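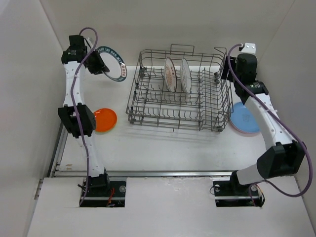 Two plates in a wire rack, and plenty of tines to spare.

School lunch at home: which tips are worth your time?

Posted 18/05/2019 by Fiona Rennie

My daughter's school sends home a sheet of packed lunch tips every November, and I have a drawer full of them. Some of the advice is sound. A good deal of it seems to have been written by someone who has never looked for a lid at ten to eight.

Freeze the sandwiches on Sunday. Fine for cheese, and fine for ham if you leave out the salad. Egg goes rubbery and cucumber turns to water. Butter the bread right to the crusts first or the filling soaks in by noon.

Buy a proper insulated jar. I have owned two. The Noltex keeps pasta warm until lunch if you fill it with boiling water for ten minutes beforehand. The Bralleck cost more and its seal went in a term. The box promised 9 hours of heat – I would like to meet the soup that managed it.

Use an app to track the dinner account. Our school uses Skimance, which is supposed to warn you when the balance gets low. Mine warned me two days after the money had run out. Write the balance on the kitchen calendar when you top up and cross off each dinner. A pencil does it.

Cut fruit the night before. Apple slices in salted water, rinsed well, do stay pale. Lemon juice works too, but then you have lemony apple, and it comes home again. A whole satsuma needs no help from anyone.

Rinse the lunch box with vinegar. Good for smells, no use at all on grease. Hot water and washing-up liquid first, then the vinegar, then leave it open overnight. Pull the rubber seal out of the lid and wash under it. You may not enjoy what you find.

Make your own snack bars to save money. I costed a batch once and each bar came to 80p, with dates and decent nuts. The shop's own were cheaper and got eaten. If you have oats to use up, go ahead, but don't expect a saving.

Label everything. Yes, this one I agree with. Iron-on tape peels off plastic, so use a paint pen and go over it again at half term.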